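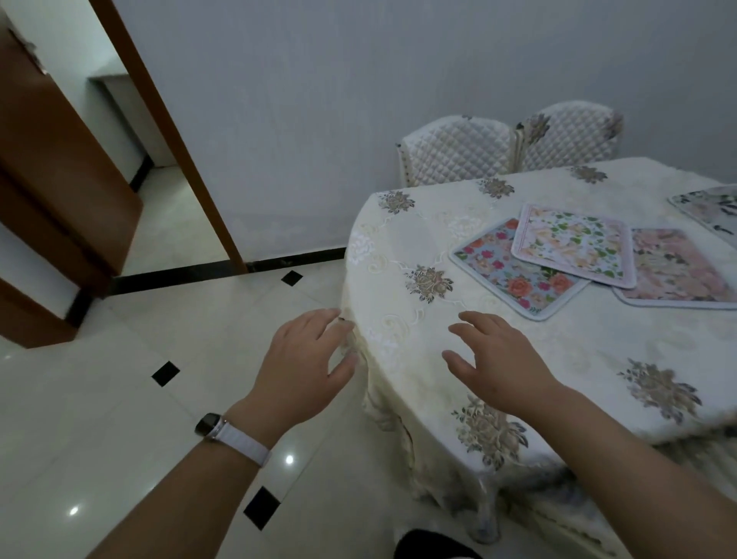 Forums > Fabric Care > Stains and Washing > Old tannin marks on embroidered table linen

Reading time: 4 minutes

Old tannin marks on embroidered table linen

brackwater_lane
I have a round ivory cloth, damask ground with machine embroidery in dull gold, brown and grey. Fibre content unknown, the label is gone. It has tea marks that have been through at least one wash and a hot iron, so I assume they are set. The marks are light brown with a darker rim, mostly within a hand's width of the edge of the table.

So far I have tried a cold soak overnight in plain water and a 40 degree wash with ordinary powder. The rim faded slightly and the centre did not change. I would like to try oxygen bleach (sodium percarbonate) but I don't know what the embroidery thread will do. Has anyone done this on coloured thread over a pale ground?

selvedge
Find out what the fibre is first. Pull one thread from inside the hem, hold it in tweezers over a sink and burn it. Cotton and linen burn steadily and leave soft grey ash. Polyester shrinks from the flame and leaves a hard bead. Do the same with a tail of the embroidery thread from the back, as it may well be different from the ground. If the thread is rayon it loses a good deal of strength when wet, and you should not rub or wring it at all.

Percarbonate is fine on cotton, linen and polyester. Keep it off silk and wool.

drumheller_t
Agree with the burn test, but fibre doesn't tell you about dye. Test the colour separately. Dissolve percarbonate in water at 40 degrees, put a few drops on the back of each thread colour, cover with a white cotton pad and leave it for 30 minutes. If the pad stays white, rinse and let it dry before you decide. Some browns shift towards orange only once dry.

brackwater_lane
Burn test done. Ground leaves soft ash. Embroidery thread leaves a bead, all the colours. So cotton or linen with polyester thread.

selvedge
Good result. Polyester embroidery thread is normally very colourfast. I would go ahead with a full soak.

ninepin
I'd use lemon juice and sun before any of this. My family has always done it that way and it costs next to nothing.

drumheller_t
Lemon juice is acid and its strength varies. If it isn't rinsed out fully it weakens cellulose, and heat from the iron makes that worse. The sun is doing most of the work in that method. You can get the same effect by laying the cloth out damp after a percarbonate soak, without the acid.

ninepin
I have cloths older than I am that were done with lemon and they are not weak.

drumheller_t
Possibly they were rinsed well. I have had one split along the fold line after the same treatment. Neither of us has a control cloth.

Tarpaper
Two points on the soak itself.

1. Concentration. Most people use too much. I weigh it. 2 grams per 1,000 mL is enough for a first pass on old tannin. Longer time does more than a stronger mix.

2. Temperature. Percarbonate does very little in cold water. Start at 40 and let it cool. Dissolve it completely before the cloth goes in, or grains can sit on the embroidery and act as spots of strong bleach.

Change the water when it goes yellow. Six hours is a reasonable limit per bath.

brackwater_lane
What about hardness? We are on bore water and everything comes out a bit stiff.

Tarpaper
Hard water matters more if there is iron in it. Iron speeds up the breakdown of peroxide and can cause local damage, and it can also leave its own yellow-brown marks. Are you sure all of these are tea? A tannin mark with a dark rim is typical. Small, sharp orange dots are more likely rust.

brackwater_lane
Just checked by the window. Mostly rimmed marks, but there are a few small orange dots near the hem as well.

Tarpaper
Then treat the dots first. Oxalic acid rust remover, gloves on, short contact, rinse several times. Don't mix it with the bleach step. Use rainwater or deionised water for the soak if you can get it.

selvedge
I don't agree with oxalic acid as a first choice for home use. It is poisonous and people get careless with it. Citric acid at a low concentration, 20 minutes at a time, will lift light rust and is easier to handle. It is slower.

Tarpaper
Slower, and on rust that has been ironed it often stops halfway. But fair enough, try citric first.

ninepin
So acid is all right when it comes in a packet?

drumheller_t
Known strength, short time and a full rinse. I would have no argument with lemon juice used that way, apart from the sugar.

brackwater_lane
Update. Citric acid twice on the dots: two are gone, the rest are paler. Rinsed, then percarbonate at the rate Tarpaper gave, rainwater, six hours. Water went the colour of weak tea. Second bath the same evening, much less colour. Dried flat in shade. Centres of the marks are gone except for one, and I can still find the rims if I look for them. Threads unchanged as far as I can tell. There is some puckering around the larger bouquets.

selvedge
Puckering is the cotton shrinking a little when the polyester doesn't. Iron face down on a thick towel while damp, medium heat, and press outwards from the embroidery. Don't drag the iron along the rim of a round cloth or the edge will go wavy.

Leave the last mark for a month or so before another bath.

Recent threads in Stains and Washing
Candle wax on a linen runner
Washing soda or borax for grey tea towels
Yellow fold lines after storage
Does vinegar in the rinse do anything?
Removing old starch before dyeing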